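Hard water, soft water

What dissolved limestone does to kettles, pipes and the taste of a cup of coffee

Rain is slightly acidic. As it falls it takes up carbon dioxide from the air, and as it soaks through soil it takes up a good deal more from roots and decaying matter. The result is a weak solution of carbonic acid, and where that solution meets chalk or limestone the rock slowly dissolves. The calcium goes into the water as calcium bicarbonate. Where the rock contains magnesium, some of that goes in too. This is the whole origin of hard water, and the process has been under way for as long as there has been rain and limestone to receive it.

Avdale sits on the wrong side of such a rock, or the right side, depending on who is asked. The town draws its supply from two boreholes sunk into limestone at the head of the valley. Skitevcombe, over the ridge, is supplied from a moorland reservoir lying on granite. The two places share a bus route and a secondary school. Their water could hardly be less alike. Hardness in Avdale is 300 milligrams per litre, expressed as calcium carbonate. In Skitevcombe it is 30.

The unit needs a word of explanation. Hardness is caused by several dissolved salts in varying proportions, and it is convenient to have one number for all of them. The convention is to state the quantity of calcium carbonate that would have the same effect. A figure of 300 does not mean that a litre of Avdale water holds that weight of chalk. It means that its calcium and magnesium together behave as though it did. Older handbooks use degrees, of which there are English, French and German versions, all different. Dishwasher manuals often still give the German degree, and a surprising number of machines are set wrongly as a result.

Temporary and permanent

Hardness comes in two forms. Temporary hardness is the part due to bicarbonates. When the water is heated, bicarbonate breaks down, carbon dioxide escapes and calcium carbonate comes out as a solid. This is the scale found in kettles. Permanent hardness is due mainly to sulphates and chlorides, which stay in solution when the water is boiled. The word permanent is misleading, as these salts can be removed perfectly well by other means. It says only that boiling will not do it.

Most of the hardness at Avdale is temporary, which accounts for the state of its kettles. Calcium carbonate has the unusual property of being less soluble in hot water than in cold, so the deposit forms where the water is hottest, on the element itself. Scale conducts heat poorly compared with metal. A coated element must run at a higher temperature to pass the same heat to the water, and if the coating is thick enough the element overheats and fails.

Dorottya Kiss has been repairing hot water cylinders and electric showers in the valley for most of her working life, and keeps a shelf of removed parts in her workshop at Lakatos, a heating firm on the Avdale road. The immersion heaters from the Avdale side have lost their outline. They resemble lengths of rough white root. Those from Skitevcombe look much as they did when fitted, apart from a brown tint.

"On this side I replace elements and shower heads," she says. "On the other side I replace copper pipe. You do not get out of it by moving house."

Soft water has its own difficulties. Water low in calcium and alkalinity tends to be mildly acidic and has little capacity to resist a change in pH. It attacks metals. In copper pipework the sign is a blue-green stain under a dripping tap. Where old lead service pipes survive, soft acidic water will take up lead far more readily, and suppliers in such areas commonly raise the pH and dose with orthophosphate so that an insoluble film forms on the inside of the pipe. Hard water provides a partial film of its own. A thin, even layer of carbonate in a cold main does no harm and can do some good. The trouble lies in its being neither thin nor even once heat is applied.

Soap

The name itself comes from washing. Water was called hard if it was hard to raise a lather in it. True soap is the sodium or potassium salt of a fatty acid, and in the presence of calcium it forms a calcium salt which does not dissolve. This is scum. Until all the calcium has been used up in this way, no lather forms, and all the soap spent up to that point is wasted.

The effect was once of real economic weight. Wool scouring, dyeing and laundering all depended on soap, and mills were sited with soft water in mind. The old Umow mill, now flats, stands a little below Skitevcombe, although its owners lived in Avdale and the road at the time was poor. A surviving notebook from the mill's dye house records trials of water carted over from the Avdale side during a drought. The entries are brief. The blues came out uneven, and the experiment was dropped.

Modern detergents are far less sensitive. Their active compounds do not form insoluble calcium salts to the same extent, and the powder contains builders, usually zeolites or citrates, which tie up the calcium before it can interfere. Dosing instructions on the packet still distinguish between soft, medium and hard areas. Using the hard water dose in a soft area wastes powder and makes rinsing difficult. Using the soft water dose in a hard area leaves towels stiff and grey.

Taking it out

The usual domestic softener works by ion exchange. Water passes through a bed of small resin beads that carry sodium. Calcium and magnesium are held more strongly by the resin than sodium is, so they take its place on the beads and the sodium passes into the water. When the resin is full it is flushed with strong brine, which drives the exchange the other way, and the calcium and magnesium are washed to the drain. The brine is made from ordinary salt, in tablets or blocks.

Nothing about this is new. Natural zeolites were used in the same way more than a century ago, and the synthetic resins that replaced them have changed little in principle. Two points are often overlooked. The first is that the softened water contains added sodium in proportion to the hardness removed, and it is normal practice to leave one unsoftened tap in the kitchen for drinking. The second is that the machine must be set to the local hardness. A unit regenerating too often wastes salt and water. One regenerating too seldom lets hardness through unnoticed until the kettle shows it.

Jug filters are a different device. The cartridge generally holds a weak acid resin, which takes out calcium along with its bicarbonate, mixed with activated carbon to remove chlorine. Such a cartridge deals well with temporary hardness and poorly with the permanent kind. Its capacity is small, and in a district like Avdale it is spent well before the date the indicator on the lid suggests.

Magnets and electronic coils clamped to the rising main are widely sold. They take nothing out of the water, and any test for hardness downstream will give the same result as one upstream. The claim made for them is that the scale forms in a different shape and does not stick. Results in controlled trials have been mixed. Kiss has removed a number of them from houses in the valley, together with the scaled cylinders they were fitted to protect, and declines to offer a general opinion.

In the cup

Tea and coffee are almost entirely water, so it would be odd if the supply made no difference. In tea, calcium and bicarbonate together promote a film on the surface, made up of oxidised polyphenols and calcium carbonate. It is most visible in strong black tea with milk and can be suppressed with a slice of lemon, the acid keeping the calcium in solution. The same tea made in Skitevcombe is brighter, clearer and rather sharper.

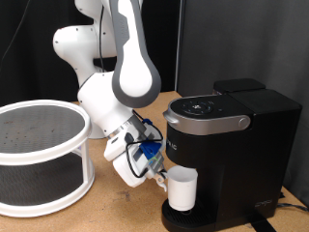
A single-serve coffee maker with a white cup. Small machines of this type need regular descaling in hard water districts.

With coffee the question is more involved. Bicarbonate is a buffer. It neutralises the acids that give a light roast its character, and in very hard water such a coffee tastes flat and chalky. Take out nearly everything, however, and the cup may turn sour and thin. Many roasters aim for moderate hardness with low alkalinity, a combination that the limestone and the granite both fail to supply.

Chiamaka Akpan roasts coffee in a unit behind Avdale station and sells to customers on both sides of the ridge. She keeps two versions of her house blend, one roasted a little darker for the hard side. The bags carry the same label with a different coloured dot. For tasting she mixes the two waters, bringing the Skitevcombe supply over in drums.

"People ring up and tell me the beans have changed," she says. "I ask them whether they have moved."

Her advice on machines is plain. Pump-driven coffee makers have narrow channels and a small heater, and a deposit that a kettle would tolerate for months will slow the flow or drop the brewing temperature. Citric acid solution will clear it. Vinegar also works, more slowly, and the smell lingers. Either should be followed by several full tanks of clean water. The heater should not be left full of acid overnight, as some of the alloys used are attacked once the scale has gone.

Scale removed in this way goes down the drain as dissolved calcium citrate or acetate and eventually to the river, which in Avdale is itself fed by limestone springs. A footpath follows the bank from the mill bridge up to the boreholes, 4,000 metres in all. In November, when the leaves are off, the tufa can be seen at the second weir, where the spring water gives up its carbon dioxide as it falls and coats the moss in pale, brittle stone.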